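エンドビー・ホテル、宴会棟の改修を終え3月から婚礼・会合の受け付けを再開

2020年2月13日

エンドビー・ホテル(運営:ドラデル株式会社)は、昨年より休止していた宴会棟の改修工事を完了し、3月から婚礼披露宴、各種会合、および企業向け催事の受け付けを再開すると発表した。再開にあわせ、大宴会場「ヨーマン」と小宴会場「マスティア」の利用区分、料金体系、および予約手続きが改定される。

宴会棟は本館の東側に位置する2階建ての建物で、地域の婚礼や祝賀会、同窓会などに長く利用されてきた。今回の工事では、客席部分の床の張り替え、空調設備の更新、照明の調光設備の新設、厨房と配膳通路の拡張が行われた。外観および玄関広間の意匠については、従来のものがおおむね維持されている。

大宴会場「ヨーマン」は宴会棟の1階にあり、着席形式で最大135名を収容する。庭園に面した側には外部へ直接出られる扉が新たに設けられ、挙式後の歓談や集合写真の撮影に庭園を併せて使用することが可能となった。雨天の場合は、隣接する回廊を待合の場所として使用できる。回廊の使用に追加の料金は発生しない。

小宴会場「マスティア」は2階に置かれ、親族のみの食事会や結納、少人数の会議などを想定している。可動式の間仕切りにより2室に分けて使用することができ、それぞれの部屋に独立した音響設備が備えられた。これまで階段のみであった2階への動線には昇降機が加わり、車椅子を使用する来賓や高齢の親族にも配慮した構成となっている。

ドラデル株式会社で宴会部門を統括するテレンス・ガーサイド氏は、再開にあたり次のように述べた。「婚礼の形式は多様になっており、大人数の披露宴を希望されるお客様がいらっしゃる一方、ご家族だけで静かに祝いたいというご要望も増えております。双方に同じ水準でお応えできる施設とすることを、改修の基本方針といたしました」 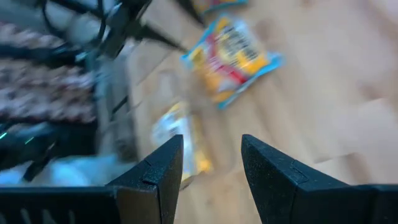

淡い色合いの木の床

改修後の床について、同ホテルは、椅子や卓の入れ替えが多い宴会場の性質を踏まえ、手入れのしやすさを重視して仕様を定めたとしている。従来の大宴会場は全面が絨毯敷きであったため、舞踏を伴う催しの際には仮設の床板を敷く必要があり、設営と撤去に時間を要していた。今後はこの作業が不要となり、同じ日に昼と夜の2回の催事を受け付けることが可能となる。

料理については、従来の固定献立を廃止し、前菜、主菜、甘味をそれぞれ選択する方式に改める。披露宴向けには5種類の基本構成が用意され、いずれも主催者の希望に応じて内容の一部を変更することができる。食物アレルギーおよび宗教上の理由による制限については、出席者ごとの個別対応を行う。制限の内容は、所定の用紙により、開催日の2週間前までに宴会予約係へ届け出るものとする。

献立の監修は、同ホテルの料理長シオネッド・ベドー氏が担当した。ベドー氏は「厨房と会場を結ぶ通路が広がったことで、温かい料理を整った状態でお席までお届けできるようになりました。季節の食材については、近隣の生産者と相談を重ねながら、年間を通じて内容を見直してまいります」と説明している。婚礼の契約者を対象とする試食会は、契約後に日程を調整のうえ、2名まで無料で参加できる。

料金体系については、会場使用料と飲食代金を分けて表示する方式に改められた。会場使用料には、卓、椅子、標準の卓布、音響設備の使用、および当日の進行を補佐する係員の配置が含まれる。装花、写真撮影、衣装、引き出物の手配は別途契約となる。外部の事業者を利用する場合の持ち込み料は、装花と写真撮影に限り廃止された。衣装の持ち込みについては、保管場所の都合により事前の申請を必要とする。

会場の使用時間は、披露宴の場合、準備と撤収を除き1回につき3時間を基本とする。延長を希望する場合は30分単位で受け付けるが、同日の後続の催事がある場合には応じられないことがある。庭園での音響機器の使用は、近隣への配慮から日没までとする。

予約は開催希望日の6か月前から受け付ける。ただし、婚礼に限り12か月前からの仮予約を認める。仮予約の有効期間は2週間とし、期間内に本契約の申し込みがない場合は自動的に取り消される。本契約の際には所定の申込金が必要となり、申込金は最終の請求額に充当される。取り消しおよび日程変更に関する規定は、契約書の別紙に定める。

工事期間中に延期を選択した利用者に対しては、優先的に日程を案内する。該当する利用者には書面による通知をすでに発送しており、改修前に締結した契約の料金をそのまま適用するとしている。連絡先に変更がある場合は、宴会予約係まで申し出るよう呼びかけている。

宿泊との併用についても新たな取り扱いが定められた。披露宴を開催する新郎新婦には、当日の本館客室1室が提供される。出席者の宿泊については、あらかじめ主催者が室数をまとめて申し込んだ場合に限り、団体料金を適用する。客室の割り当ては先着順とし、本館が満室の場合には近隣の宿泊施設を紹介する。

再開に先立ち、婚礼を検討している人を対象とした会場見学会が開かれる。見学会では両宴会場、庭園、および控室を公開し、宴会予約係が個別の相談に応じる。参加は無料で、事前の申し込みを必要とする。駐車場には限りがあるため、同ホテルは公共交通機関の利用を勧めている。

見学会の日程および新しい料金表は、宴会予約係の窓口で配布している。郵送による送付を希望する場合は、氏名、住所、および催事の種別を明記のうえ、書面または電話で申し込むこと。

本件に関する問い合わせ先:エンドビー・ホテル 宴会予約係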